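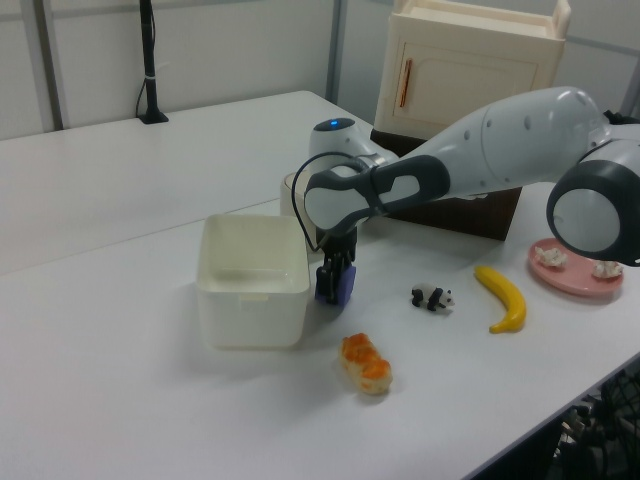
What happens at a Tenberg robotics open day?

Mostly you stand near a table and watch an arm put things where they belong, and then you get to ask the people who work with it every question you have saved up. That was how our February visit went, anyway, and it ran a good hour past the time we had promised everyone's families!

Annick Tessier met us at the door with name stickers and took us straight through to the demonstration area, where the arm was already set up with its toy groceries. I will admit I had been picturing car parts and sparks, so the bread roll and the banana (and the little panda, who was a great favorite with the younger visitors) came as a very pleasant surprise. Annick told us that everyday shapes are harder than they look. A banana curves, a twisted loaf has no flat side to speak of, and a panda can tip over if you so much as brush it.

The job that afternoon was tidying. Sajib Pramanik would call out an object, the gripper would go down for it, and the object would go into the white bin. The panda needed a second try and got a round of applause when it landed. Sajib keeps a tally of every practice run on this setup, and he told us the count stood at 1,168 that morning, with 200 of those spent on the banana alone. I wrote that down twice to be sure I had heard him right.

After the coffee break Min-kyu Cho gave a short talk about how the arm is taught, and he was very patient with those of us in the back row who wanted to know whether it could fold towels. (Not yet, he said, and he would like one himself.) He also explained that the team moves the objects to new spots between runs, so the arm can't simply repeat the same motion over and over. My neighbor Mehwish Bugti asked what happens when the lights are turned down, and that set off such a long and lively discussion that we nearly missed the sandwiches.

There were 50 places and every one was taken, so if you were on the waiting list this time, please don't lose heart. Tenberg has kindly offered us another afternoon later in the year, starting at 2 p.m., and waiting list names will be called first. Tania Kanagaratnam is looking after sign-ups and can also tell you about parking, which fills up early on the Weerakoon Street side.

Last updated: February

Contact the newsletter desk | © Memberg Community Newsletter | Back to top

Recent items
Notes from the Sarner workshop tour
Repair evening: bring your lamps and toasters
Weerakoon Street parking changes
Spring program: first list of talks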